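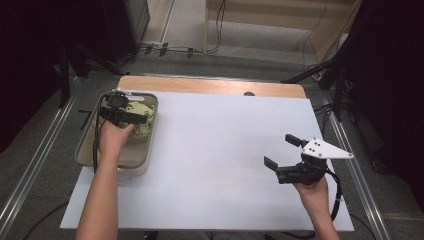

Fisivport Community Help — Broadcast and Catch-up Team

Vote counted twice in the Rotness final?
Posted by Miłosz Kaczorowski, June 10, 2024

I voted in the final of Rotness through the app and used all my votes on Ostrowski. The confirmation screen showed the full allocation. When I opened the same page in a browser later on, under the same login, it let me vote again and gave a second confirmation.

The result was announced as a gap of 47 votes, so I would like to know whether the second set was added to the total. I would also like to know if this is a matter for the regulator or for the channel. I have screenshots of both confirmations. App version is the current one, phone is a Fonik, no VPN.

marekb_22
Same thing happened to my sister and the whole final was a fix anyway. They wanted the other couple from week one. Complain to everyone.

Tilehurst Viewer
The confirmation screen and the count are separate systems. The screen is produced as soon as the request leaves your device. The count is made later, against the account number, and any votes over the limit for that account are removed before the total is passed to the studio. A second confirmation therefore tells you that the request was received and nothing more. The voting terms cover this under "Duplicate entries".

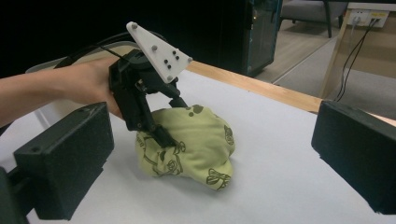 The exception is where the app and the browser hold different account numbers for one email address. This affected accounts made before the March update, when the two logins were merged. Open Settings, then Account, then Details in both places and compare the long number at the bottom. If they match, your extra votes were dropped. If they differ, both sets may have been counted, and you should report it.

For the report, go to the channel first. The regulator will normally expect you to have done so. Use the viewer enquiries form — the general feedback box does not produce a reference number — and attach both screenshots with the times visible. The text field stops at 600 characters without warning, so keep it short.

p_hallam
Numbers differ on mine as well. Form sent, reference received, no reply yet. The browser version also logs me out whenever I open the Details page, so write the number down first time.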